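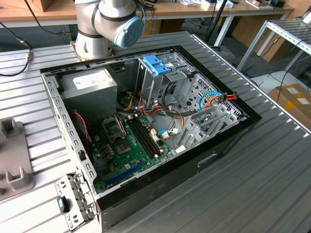
Help > Robot Cell > House Rules

Filed under: Safety & Good Practice

Can I reach in while the arm is paused?
Nope! Paused still means powered. Hit the stop, wait for Radomír or me to say clear, then go in.
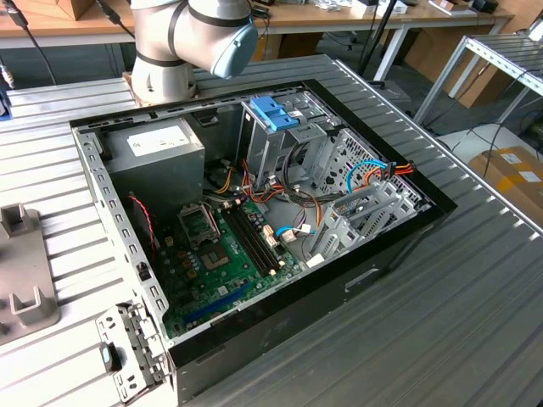

Do I have to unplug the PC first?
Yes, every time - and I mean the cord out of the wall, even with the side panel off. Never open the power supply itself, please (I get asked this most Thursdays).

How fast can the arm go near a case?
We cap it at 200 mm a second at Skodthorpe, and I'd go slower around cables.

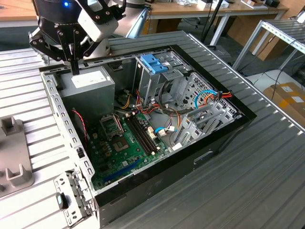 Gripper closed over the power supply, case open on the bench.

Who signs off a new routine?
Hedvika, after 19 clean dry runs.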